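By Hadiza Ojo
December

Prurkia has begun shipping Grirley, a wrist-camera and gripper kit for small robot arms, with a license for its appliance task software included. The kit weighs 833 grams and attaches with a standard flange plate. Nernard, the distributor, lists delivery at 2 weeks.

The gripper uses two flat fingers on parallel linkages, with a maximum opening of 95 millimeters. Power and data run through one cable. Spare finger pads are sold in pairs. 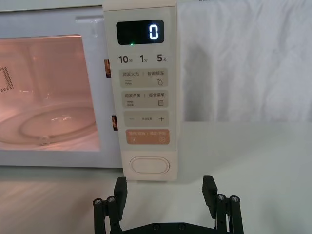 Grirley's software stores a separate profile for each appliance, and buyers can add their own. Modupe Yusuf, product manager at Prurkia, said panel layout takes up most of the setup work. On a microwave with Chinese labels, pause/cancel and confirm/start share one orange button, and the door release is a separate oval button lower on the panel. A profile records each of these as its own press point.

The library now holds 126 profiles. A version for the Isah controller is in testing, and Prurkia has not set a price for it.

Last updated 4:10 p.m.

This site uses cookies. By continuing to browse, you accept our cookie policy.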